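Housekeeping Basics, handout for session 2: making up a bed

Okay, beds! I know you all think you can already do this, and so did I until I worked a summer at a small guesthouse in Pikville and had my corners pulled out by the head housekeeper (twice before lunch).

Start with the fitted sheet. Do the far corners first, then come round to the near ones, and pull down as well as out. Some creases will stay if the sheet came straight off a shelf, and I don't mind faint ones. What I do mind is a loose corner, which will work its way up by morning. Run your forearm across the middle from the head end to the foot and most of the slack goes with it.

We use cookies to remember your settings. Accept all | Manage preferences

Pillows go against the headboard, cushions in front. If the cushions have a picture on them, stand them the right way up! Ye-rin Ryu asked me last time if guests care. They do, especially the ones with kids.

Clothes left on the bed are the other thing. Fold them once, collar up, and put them on a far corner while you work, never on the floor. A shirt can wait there till you're finished.

For practice: make the same bed 8 times before we meet again and write down which corner gives you trouble. Mine is always the one nearest the wall. Darius Matei has the spare sheets, so ask him.
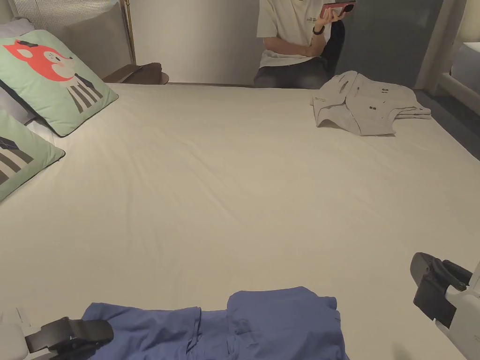

Next time we'll do duvet covers, and I'll show you the inside-out way, which I love and Darius can't stand. Wear something with sleeves you can push up.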